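Visit to the Brenik teaching lab, April 2022

We got to Brenik a little after lunch and were met by Gerrit Van Loon, who runs the teleoperation side. The first stop was a short talk on how they collect demonstrations. An operator moves a pair of handles, the arms follow, and every motion is saved for training. They had 662 usable demonstrations at the time of our visit.

Then we went through to the work cells. The one we spent longest at is used for placing parts on a studded plate – slow work by remote control, as the operator has to learn how far the finger sits from the studs. 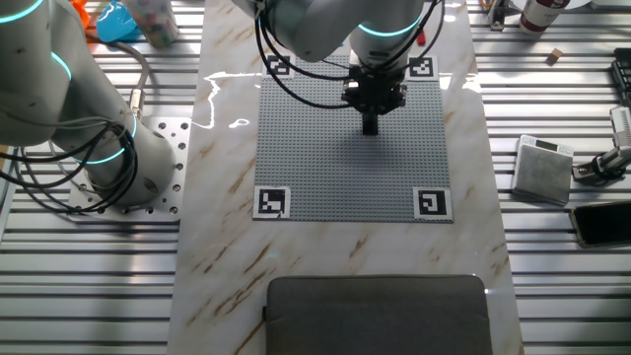

The gripper over the studded baseplate, with markers at the corners.

Xiomara Hutchins let three of us try the handles. My first attempt took 176 seconds and I dropped the part twice. She does the same task in 80. New operators practice for two weeks before anything they record is kept, and failed runs are stored separately.

I asked about guiding the arm by hand. They do that too, mainly for short moves, but Gerrit prefers the handles for two-arm tasks. Coffee was in the Pesier building next door, and the bus left at four.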